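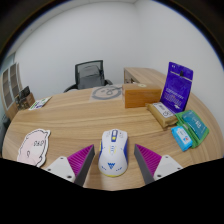
Kastriot Ionescu replied to my last post that a mouse is a mouse and people should buy the cheapest one and replace it when it dies. I did it that way for years. Going to write up why I stopped, in pieces, as I have time this evening.

Search posts, people, tags

1/ I do invoices and catalog entries for Gaete from home. Lots of clicking, lots of copying from one window to the other. In June I had 1,159 items to enter and my wrist started to hurt before I was halfway through.

2/ First thing I changed was where the mouse sits. I had it way off to the right, past the number pad, so my arm was stuck out to the side all day. Moved the keyboard left, brought the mouse in. That cost nothing and helped more than anything I bought later.

3/ Second thing was the surface. Bare wood-grain desk, no pad. I like it bare. The white mouse with the blue side and the yellow bits tracks fine for me on it. Pilar Toledo asked about this. If your desk is glass or has a high shine, you may need a pad. Mine doesn't.

4/ Third was pointer speed. I had it so low I was picking the mouse up and setting it down again to get across the screen. Raised it a couple of notches. The first day I overshot everything. By the third day I had stopped noticing.

5/ Somebody asked about DPI. Mine is on 600 for catalog work. I tried 200 for fun and could have walked to the other side of the screen faster. Use whatever number feels okay, there isn't a correct one.

We use cookies to remember your settings and measure traffic. Accept all / Manage choices

6/ Cleaning. I do it when I finish a batch. Turn it off or unplug it, dry cloth over the shell, cotton swab around the wheel, then flip it and wipe the feet. The feet get a gray line of gunk along the edge, and that's usually what people mean when they say the mouse feels slow.

7/ White shows everything, by the way. Hand lotion is the worst. A slightly damp cloth gets it off. Don't scrub over printed logos, I took half the name off an old Manditz that way.

8/ Olga Fuentealba wants to know if I went vertical. I borrowed one for 21 days. Good for reading and scrolling, bad for the small checkboxes in our catalog software. Gave it back. She likes hers and does the same kind of work, so try one if you can borrow it.

9/ Desk edge. Mine curves, so I moved the chair over until my forearm rests on the desk. On my old square desk the edge dug in right below the wrist and left a red mark by lunch.

10/ What I haven't sorted out is the other hand. I tried mousing left for a week and gave up on drag and drop. Might try again when the Drondirard order is done.

11/ Kastriot, to answer you: the old cheap ones I had mostly went at the left button, double clicking when I clicked once. If yours last, keep buying them.

12/ Wrist is okay now, most days. Still sore after a long batch. Back to invoices.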